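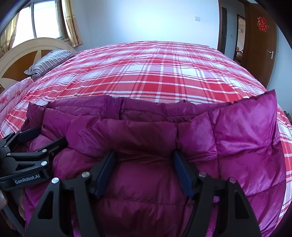

Purple puffer on the bed, part folded.

Qudah57
Shell is glossy and slides on itself. I get one thick roll across the middle, then the corners stand up and it opens again. Storage box is 57 cm wide. Fold or roll?

obitar_k
Roll, from the hem. Kneel on it as you go to push the air out through the seams.

Brimham
Disagree. Rolling drags the filling to one side of each section. Fold in thirds along the stitched lines, flat hand, wait a minute between folds.

obitar_k
Mine has been rolled every spring since I bought it. No cold spots.

Zonbridge
Is it down or synthetic? Matters more than the method. Vacuum bags are fine for a week, not until December.

Qudah57
Synthetic, label says 200 g. No bag.

Brimham
Then thirds, and tuck the two corners inside before the last fold. Leave the lid loose.

Qudah57
Thirds fits with 2 cm spare. Corners still lift a bit.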